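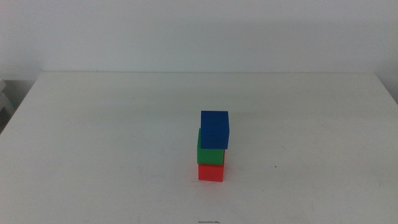
# Sollow Gririk 3 review: the keyboard I keep telling everyone about

I've been typing on the Gririk 3 for most of the spring and I'm still a little giddy about it. My old board was a rubber dome thing that came bundled with a desktop, and I'd talked myself into believing keyboards were all pretty much the same. They are so not the same!

Quick background. I write for a living (manuals, mostly) and I play a fair amount of strategy stuff in the evening, so I wanted something that could do both without a row of glowing macro keys I'd never touch. Pylyp Dovhaniuk lent me his for an evening and I ordered my own before I'd given it back.

## What you get

The box holds the keyboard, a braided USB-C cable, a keycap puller, a switch puller and a small bag of spare switches. It's a tenkeyless layout, so no number pad, and after a few days I stopped reaching for it. The case is heavy. You can shove it around on a desk if you want to, but it won't wander off while you type, even if you hit the space bar as hard as I do.

Sollow sells it with three switch types. I picked the tactile ones, and oh, they're lovely: a rounded bump right near the top, then a soft landing. The sound is more of a thock than a click. My office mate Glenys Ashby, who sits close enough to have an opinion, says it's quieter than my old one.

## Setting it up

Plug it in and it works. If you want to remap keys there's an app that runs in the browser, and everything you change gets saved to the board itself, so you can carry it to another computer and your layout comes along. I moved Caps Lock to Control on day one and put volume on the arrow keys under a function layer. It took me longer to decide what I wanted than to do it.

The switches are hot-swappable, meaning you pull one out and push another in, no soldering. I tried a handful of linear switches on the left side just for games and went back to all tactile the same night, but I love that I could. One tip: look at the pins before you push. I bent one, straightened it with tweezers, and it's been fine.

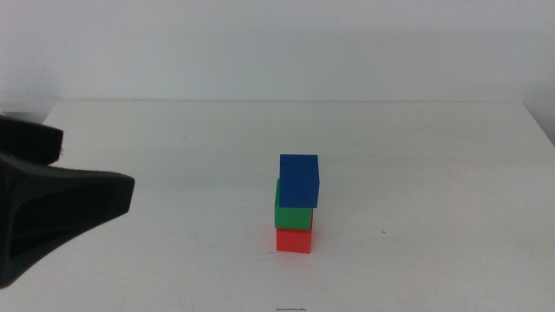 ## Wireless and battery

Bluetooth pairs with up to three devices and you hop between them with a key combo. Switching over takes a second or two. There's also a little 2.4 GHz dongle, and for games I'd use that or the cable, because over Bluetooth I could feel a slight lag in anything fast. For writing I couldn't tell the difference at all.

Battery life depends completely on the backlight. With it off, I got about 50 hours of typing between charges. With it on full, I was plugging in every few days. I leave it off now. The legends don't shine through on the stock keycaps anyway, so the light is really just a glow around the edges (a pretty one, I'll admit).

## The stuff I'd change

- The flip-out feet only have one height, and I'd like something in between.
- The dongle has nowhere to live. A slot on the back would've been so easy, and I've already had to dig mine out of a couch.
- Waking from sleep eats the first keystroke over Bluetooth. I tap Shift before I start typing now and barely think about it.
- The paper manual is tiny and printed in gray on white. Grab the PDF.

None of that has sent me back to the old board, which is in a closet and can stay there.

## Compared with the Hutsuliak

The one people keep asking me about is the Hutsuliak, which Kyrylo Moroz uses. I borrowed it for a weekend. It's lighter, it has a volume knob (I'm jealous of the knob) and it costs less. But the stabilizers rattle on the bigger keys, and you have to install a program to change anything. If you travel with your keyboard, I'd look at it seriously. If it's going to sit on one desk, get the Gririk.

## Should you buy it?

If you type all day, yes, absolutely, go try one. Pick tactile if you can't make up your mind, and leave the backlight off for the first week so you get a fair idea of the battery. I've got a set of dark green keycaps on order, and I'll add a note once they're on.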